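Last tidied up: 2023-03-07

# Merport Community Recipe Collection

Hello, and welcome! If you've found your way to this folder, you're probably after a recipe, or you've been handed the job of adding one, and either way I'm glad you've come. The collection began as a shoebox of cards and clippings from the monthly suppers in Merport, and it has grown into plain text files that anyone can open, print, or read off a phone propped against the flour tin.

## What's in the folder

- `soups/` – the winter stalwarts, plus a cold cucumber one
- `mains/` – by far the biggest, and the one that most needs a sort-out
- `baking/` – slices, scones, loaves and a very good ginger cake
- `preserves/` – jams, relishes and pickles, mostly from the Helden end of town
- `index.csv` – one line per recipe, with its title, serves, time and source
- `scans/` – the original cards, where we still have them

Every recipe is a single `.md` file named after the dish, in lower case with hyphens. Please don't put the cook's name in the file name. We used to, and we ended up with three copies of the same pumpkin soup and a bit of hurt feeling over which was the proper one.

## How a recipe is laid out

Title first, then how many it serves, then ingredients in the order you'll use them, then the method in numbered steps. Notes go at the bottom, and I'd encourage you to write plenty of them – my favourite part of any old card is the scribble in the margin saying to halve the cloves.

Measurements are metric. A tablespoon in this collection is the Australian one, so 20 mL, and where a card came from overseas I've converted it and said so in the notes. Oven temperatures are in Celsius for a conventional oven; if yours is fan-forced, take off 20 degrees and keep an eye on the colour.

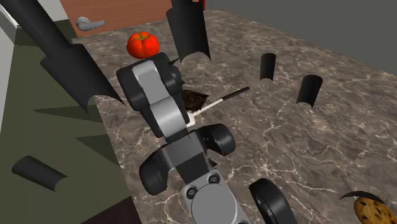 Serving sizes are the least reliable thing here, I'm afraid. Many of these dishes were written for the supper table, so you'll come across quantities to feed 40, and the smaller versions have been worked out on paper by me. Anything I've scaled but haven't cooked is marked `untested: yes` near the top of the file. If you make one and it behaves itself, please change that line to `no` and add a word or two about how you went.

## Where the recipes came from

Most were given to us directly. A smaller batch was copied out of the Grernetti notebook, a lovely grease-spotted thing full of braises and biscuits, lent to us by the family and since returned. The Enache recipes came as loose sheets, and 2 of them are missing their last page. I've left those as they are, with a gap where the ending should be, as I'd hate to guess at somebody's strudel.

## Known problems

- Some older cards say "a moderate oven" and leave it there. I've put 180 where I felt confident.
- Allergen labels have only been done for `baking/`, so please read the ingredients everywhere else.
- The plum relish sets too firmly. Try 5 minutes less on the boil.
- A few scans are sideways.

## Adding your own

Copy `template.md`, fill in what you can, and add a line to `index.csv`. Don't fret over spelling or the perfect wording; it can all be fixed later, and I do enjoy an evening of fixing.

## Sharing

You're welcome to cook from, copy and pass on anything in the folder, provided the source line stays with the recipe. The scans are a little different – they're people's handwriting, after all – so please ask before printing those anywhere public. We had a big round of new contributions in January and I'm still working through the preserves, so if yours hasn't appeared yet, it's in the pile.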